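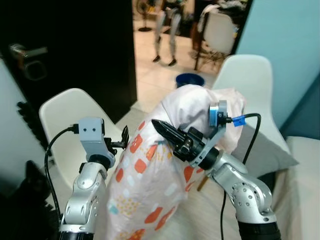 Hello again Roxana, and thank you for being so patient with me over this Fludach deck builder business, I know it's been dragging on since July! I've now had a proper go at the steps you sent. To recap for anyone else picking this up, my saved collection holds 1,346 cards, and whenever I search for a land that can become a copy of something else, the list stops at 157 results and then shows the same few over and over. The repeats all come up with the fallback card back, the one with orange, yellow and pale blue rounded squares like the pillowcase in the photo, so at least they're easy to spot while scrolling.

What I tried, in order:
Signed out and in again. No change.
Cleared the saved filters. The repeats went away for one search and came back on the next.
Exported the collection and loaded it into a fresh profile. Same thing, only slower.
Switched off "group printings together". Now this did help, and I got the full list, but my proxies were mixed in with the real cards and I'd rather not play that way for long.

Reply from Roxana Chambi, 4.20 pm
Thanks ever so much, that last one is a great help. Jawad Ghumman had a look and the grouping code is treating a copied card's name as a new printing each time. Could you leave grouping off for now and tag your proxies by hand? A fix is in testing.

Reply from customer
Will do, and please thank Jawad for me. I've tagged the first batch this evening (with a large pot of tea) and the search is behaving. Happy to leave the ticket open until the update arrives.

Status: waiting on release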